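Workshop notebook, indigo vat no. 21
2024-05-24
3 comments | 12 shares

Vat was sulking again this morning. Surface had gone a dull blue and the liquid underneath looked more teal than I like (I want that yellow-green, like weak antifreeze). Gave it a slow stir, kept the paddle away from the sludge at the bottom, put the lid back on and went off to scour yarn instead of standing there worrying at it.

Scouring: 12 skeins of the Jerkmont wool, the undyed stuff from lot 3029. Marjatta said the last lot was greasy and she was right, so I did two soaks this time. Second soak came out nearly clear. Please don't wring these! Press them in a towel. I had a whole skein felt itself together on me in October and I'm still picking it apart whenever I'm on the phone.

Back to the vat after lunch. Added a little fructose and a pinch of lime, brought it up on the warm plate, and left it alone for an hour. Much happier - coppery skin on top, nice dark flower in the middle, and a test strip that came out green and turned while I held it. So it was hungry, basically. Gervasio thinks I've been letting it get too cold overnight as well, and he may have a point, the back corner is drafty. Will try it wrapped in the old sleeping bag.

Dips today, all on cotton from the Collow remnants box:

Strip A, one dip, 20 minutes in the air. Pale, a bit gray.
Strip B, three short dips. Best of the lot, really even.
Strip C, one very long dip. Dark when it came out, but it rubbed off all over my thumb, so no.

Short dips win again. I know Yavuz likes the long soak and gets good color from it, but his vat is twice the size of mine and he has more patience than I do. I'd like to try the two ways side by side on the same cloth before we settle on a method for the scarves.

Also tried a strip folded and clamped between two wooden blocks. The folds were too thick and the dye never got to the inside layers, so I've got one lovely blue edge and a lot of plain white. Thinner cloth next time, and fewer folds.

To do: order more lime from Bajwa (we have one small jar left). Ask Hemi if he still has the big enamel pot. Relabel the rinse buckets, the marker has washed off again. Strip B needs a proper wash and then a week taped to the window to see if it fades.

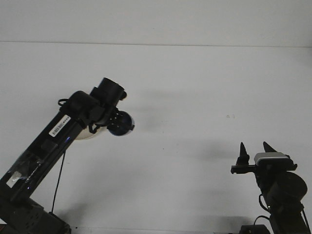 And half of it covered with card, or I'll have nothing to compare it to. The wool can go in tomorrow if the vat is still green when I lift the lid.

3 comments

Recent entries
Madder: why is mine always orange
Soy milk on cotton, second try
Notes on the Plondmont linen

Get new notebook entries by email. You can unsubscribe at any time.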